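3.2 Putting the arm together in the shed

We built the second arm in the Ostham shed, a shared workshop behind a row of garages where you pay by the month and argue over the drill press. Nafula had already built one version at home for an earlier project (we called that one Vurnis, and a few of its brackets live on in the new one), so she did most of the wiring while I printed parts and got in the way. The new arm is called Murkus. Between us we spent most of December on it, mainly in the evenings, and I'd say half of that time went on the wrist alone!

The wrist carries the gripper and a small camera that looks straight down the length of the fingers. We tried three finger shapes before settling on the long black wedges. The first two were blunt, and blunt fingers are fine until you want to pick up something small lying flat, at which point they just shove it along the table. The wedges close to a narrow point, so the camera can still see most of the work area past them, and I can tell at a glance whether the tips are meeting evenly. I got very fond of that view. Whenever the tips were out of line I'd loosen the left mount, nudge it, tighten it and look again (Marisa Cocco, who read a draft of this, tells me that a proper jig would have saved me hours, and she's right).

Our kitchen task uses a toaster oven, a Toshiba, set on the grey covering we put over the bench. We wanted an appliance with a door, knobs and a fair bit of glass, all of which are a nuisance for a robot in their own way. Figure 4 gives the wrist view with the fingers closed and the oven off to the right.

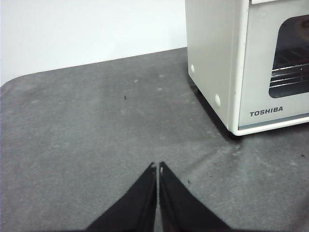
Figure 4. Wrist camera view, fingers closed, with the toaster oven at upper right.

I'll admit the grey covering was chosen because it was the right size and it was already in the shed. It's been a decent choice all the same. Black fingers stand out well against it, and the white oven stands out even better, so Nafula's colour thresholds needed very little fiddling. It does pick up marks and crumbs, though, and early on our blob finder was keen on every speck. We now throw away any blob smaller than 32 pixels, and that cured most of it. I still give the thing a brush when I remember.

For things to pick up we went with toy food. Real food goes off, and the other people in the shed have strong feelings about chicken left on a bench overnight. Toy food also keeps its colour from one week to the next, so a threshold set on one evening still works on another. The fried chicken piece became our standard test item. It's lumpy at the top and narrower below, with no flat side worth mentioning, and if the fingers come in at a poor angle it rolls out sideways and you start over. We grip it low, by the narrow part, and leave the bulky end sticking up between the fingers where the camera can see it.

Grip force was the other thing that ate our evenings. The finger motor has five current settings in our firmware, and we ended up on the third. Lower than that and the chicken slipped whenever the arm changed direction; higher and the printed mounts creaked in a way neither of us liked. Nafula wanted to fit a proper force sensor, and there's a spot left for one in the palm, but for this paper it's motor current only. Once the current climbs past the limit we call the object held, stop closing, and let the arm carry on to lining up with the oven.

Lining up is done by eye, or by the wrist camera's eye anyway. The software looks for the dark door window first, then for the two round knobs stacked to the right of it, and works out which way the oven is facing from those. The held object takes up a good chunk of the lower middle of the view, so we mask that part out before searching. I had left the mask off in my first version, and the orange of the chicken threw the exposure off badly enough that the knobs washed out.

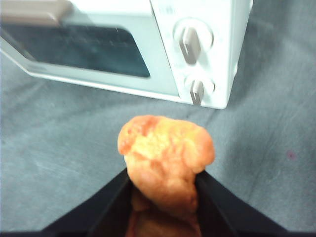

3.3 Control software

Everything runs on an old laptop on the shelf under the bench. Nafula wrote the motion side and I wrote the camera side, and they talk over a little message layer we named Mosoti, for reasons that made sense late at night. The camera side sends over the oven's position, its heading and whether something is held. The motion side plans from that and asks for a fresh look before each move, so if one of us bumps the bench halfway through (it happens a lot, it's a small shed) the next move starts from where the oven is now.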